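Can I still vote at the embassy if I moved here after the rolls closed?

Posted Thursday, April 2, 2020

Hi all! First time voting from abroad and very keen. I moved to Kindallow after the rolls closed, and the consulate in Albers is a long drive. Am I stuck with the polling day there, or is a postal ballot okay? My neighbour says the treaty changed all that.
Gundik

Iolanda Andrade
Welcome, and good on you for voting! The treaty your neighbour means is the Gendeck agreement, and it only covers dual citizens' pensions. Voting is separate. If you were on the roll at your old address you stay on it, so ask the consulate for a postal ballot now – mine took 3 weeks to come. You'll need a witness to sign the envelope, and any adult citizen will do. Do ring them before you drive anywhere, the hours have been all over the place this month!

Jolene Cosgrove
What Iolanda said. I drove to Albers last time and loved it, great chats in the queue, but 2 hours is a lot.
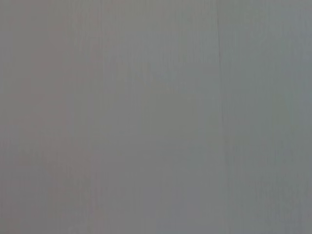 Grey surface, close up

Also check your passport hasn't expired, they wouldn't take my brother's.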